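Home Trips Workshops Letters About

An open day at the Tierney veneer works

I have wanted to see the inside of a veneer works ever since my grandfather let me help him patch the lid of a sewing box, which is longer ago than I care to work out, so when the Tierney people announced they would open their doors for one day in May I had my name down before I'd even looked at how far the drive was. (It was 69 miles, and the last few of them were behind a hay wagon.)

They take visitors round in groups of 30, and ours set off at nine in the morning from the old loading dock, where there was coffee in paper cups and a plate of very good almond cookies. Our guide was Alois Wallner, who has been at the works most of his life and speaks softly enough that we all had to bunch up like schoolchildren. I didn't mind. By the second room we were chatting away as if we'd come on the same bus.

The log yard

We started outside with the logs. I had expected a neat stack and got something more like a small hill, with sprinklers going over it to keep the wood from drying and splitting at the ends. Walnut, cherry, maple, a good deal of oak, and off by themselves a few big pieces with burls on them that looked like something had been trying to climb out of the trunk. Alois slapped one of these as you would a horse and told us it had been waiting two years for somebody to decide how to cut it. You only get the one try. Cut it flat and you have stripes, cut it the other way and you have those lovely wandering swirls, and there is no putting it back.

The smell out there is wonderful, by the way, sour and sweet at once. My jacket still has it.

The cooking vats and the slicer

Before slicing, the logs are cooked in hot water, some for a day and some for most of a week. The vats are sunk in the floor with heavy lids, and the room is as warm as a bakery. A gentleman in our group asked if the water was ever used twice and got a fuller answer than he'd bargained for, but I enjoyed it - the darker woods stain the water, so the maple always goes first, and everything else has to fall in line behind it.

Then came the slicer, and I could have stood there until closing. Half a log goes up and down against a long blade, and with every stroke a sheet slides off, thin enough to see your hand through, and two people lift it away and turn it over onto the pile. They keep every sheet in the order it came off, and the whole pile is tied and numbered so that it can be opened out later like a book. There were 800 sheets from one log stacked by the door. One of the women on the slicer let us feel a fresh piece, and it was damp and floppy, like a slice of cheese. I hadn't expected that at all!

The matching room

Upstairs it is much quieter. Leire Llorente runs the matching room, and she had laid out bundles on the long tables so we could try pairing sheets ourselves. I thought I'd have a knack for it and I was hopeless. Two sheets that look like twins will turn into a cat's face or a pair of angry eyebrows once you lay them side by side, and Leire has a drawer of the worst ones, which she was kind enough to show us after we'd made a few of our own.

She spent a long time on knots. When she started, a knot was a fault and went in the stove. Now furniture makers ring up asking for them, and she'll hold back a whole bundle for the sake of one good swirl. She tips each sheet to the window before deciding, as the red-brown woods change so much with the light, going nearly orange in some bands and dark as coffee in others. I've been tilting my own dining table leaf at the window ever since, to the annoyance of my husband, who would like to eat off it.

Streaky chestnut-brown grain, with a dark looping knot near the top.
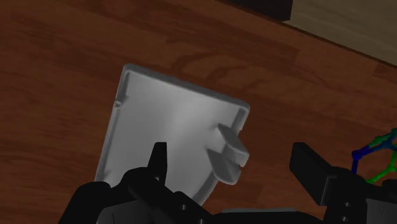
Getting there and what to bring

Parking is in the field across the road, and it's free, but wear shoes you don't love. The stairs to the matching room are steep and there is no elevator, though Leire will bring a few bundles down if you ask at the dock. Offcuts are sold from a barrow by the gate at 4 dollars a bundle. I bought three and should have bought more.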